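In Praise of the Half-Finished Afternoon
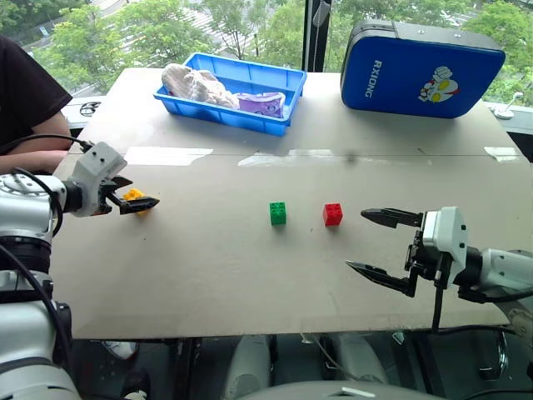

My neighbor Setareh Hassanpour keeps asking when I'm going to sign my kids up for something, and I keep changing the subject, usually to her tomatoes (they're very good tomatoes). Pelomdale has a wonderful list of summer programs, 128 of them by the library's count, and I'm sure most are lovely. But I've come to believe that children need long, empty stretches of day with very little in them. A small yellow building block on a big table is plenty to begin with, if there's no bell coming at 2 to end it. My own summers in Grevanport were mostly like that, and I still remember the towns my brother and I laid out on the porch and left standing for days, to our mother's great annoyance.

I know not every family gets the choice. Parents work, and camp is often just child care with a T-shirt. So I'd love to see the town keep the school gym open three afternoons a week, with a grown-up in the corner reading a book and no schedule taped to the door. We found the money for new benches in April. Surely we can find a little more for this.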